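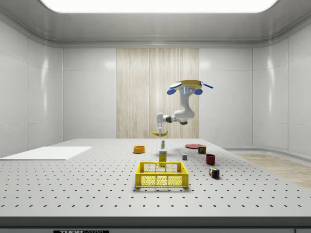 Why do farmers and cities argue about the water under the ground?

When it rains, some of the water runs into rivers. Another part goes slowly down into the soil, between the small stones and the sand, and stays there. We call this groundwater. The place where it is stored is called an aquifer. An aquifer is not a lake in a cave. It is more like a wet sponge, very big and very old.

In the valley of Nandley there is one aquifer, and many people drink from it. The town of Ponce has five wells. The farms have 89. All these wells are like straws in the same glass.

What happens in a dry year?

The river becomes thin, so farmers pump more from the ground. Then the water level goes down. If your well is short, the water can sink lower than your pump, and from the tap comes only air. This happened in August to the family of Araceli Quintero, who grows melons near Ponce. Her neighbor has a deeper well, and his well still worked.

Is it fair? People in the valley do not agree. Nicanor, the brother of Araceli, thinks that every farm should have a limit. Iraís Contreras has almond trees, and she answers that a tree cannot skip a year of drinking. If the limit is too small, her trees will die, and the people who pick the almonds will lose their work. I think both of them have a good point.

Who decides?

In many places there is a water board. It is a group of people who are chosen to make rules about pumping. They can put a meter on each well, or ask for money from those who pump very much. They can also let winter floods spread over empty fields, so that the water goes down again into the sponge. This is called recharge.

Words to remember

Aquifer: sand, stones or rock under the ground which hold water.
Well: a deep hole for taking this water out.
Recharge: when water goes back into the aquifer.

Written by Malou Arnardóttir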